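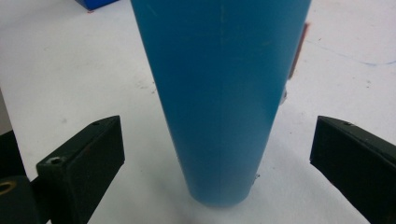 Who gains when a packing bench gets a robot? So far, the people who own the bench, and the people who work at it gain only what they ask for in writing.

Home News Opinion Jobs Contact

I spent six years on the benches at Stakircombe before I moved to the office. The job was picking up parts and setting them down again, and my wrists still know it. When Birkico brought in the first arms last March, I was glad to see that work go.

What came after was less simple. Two people on each line became one, and that one now watches a screen, clears faults and teaches grips by hand. Kwaku Essien, who trained me, does this for a full shift. He says it is easier on the back and harder on the head – a stop that used to be a breather is now his to explain.

His pay grade has not changed. It should. Showing a machine how to hold a part draws on years of holding parts, and the company keeps the result after he goes home.

Grondau settled this with its staff before the arms arrived, with a new grade and paid training time. We can still do the same, though it will cost more now.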